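# Is it worth joining the community solar share if my utility is building its own plant?

Hi everyone, first time posting, so forgive me if I ramble a bit! 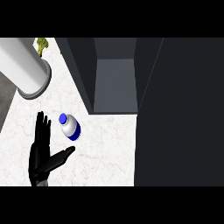 We live in Plalside and get our electricity from Ultach, like pretty much everybody on our side of the river. In October a letter came saying we could sign up for a share in the Owusu solar farm and get a credit on our monthly bill. The sign-up fee is $40 and the contract runs 3 years. My neighbor told me to hold off, as Ultach is also planning a gas plant and she thinks rates will change so much that the credit won't mean anything. Our last bill was $124, and we're a small household with electric heat. Has anyone here been through this? I'd love to hear from real people before I call the company.

— Korkor Sarpong

---

**Horacio Bravo** wrote:

Welcome, Korkor! I signed up for a share a while back when we still lived in Tristine, so let me tell you how it went for us. The first thing to look at is how the credit is figured. Ours was a percentage of the supply part of the bill, and I had been picturing the whole bill (delivery charges, taxes, all of it), so I was a little let down the first month. It did save us money, just less than I had in my head.

As for the gas plant, I wouldn't let that decide things for you. A plant takes years to get approved and built, and your contract could well be over by then. If the supply rate goes up in the meantime, a percentage credit goes up with it. If yours is a fixed dollar amount, it stays put, so ask which kind you're getting.

Also ask what happens if you move! We had to give 2 months' notice and I nearly missed it. Some contracts let you hand your share to the next person in the house, which would have been so much easier with everything else we had going on that spring.

---

**Shinji Shibata** wrote:

don't bother, they all raise the rates anyway

---

**Ewurabena Essien** wrote:

Horacio covered most of it. I'd only add that you should check whether you'll get one bill or two. My sister gets her regular bill and then a separate one from the solar people, and she paid late twice before she got used to it, poor thing. Good luck, and do let us know what they say when you call!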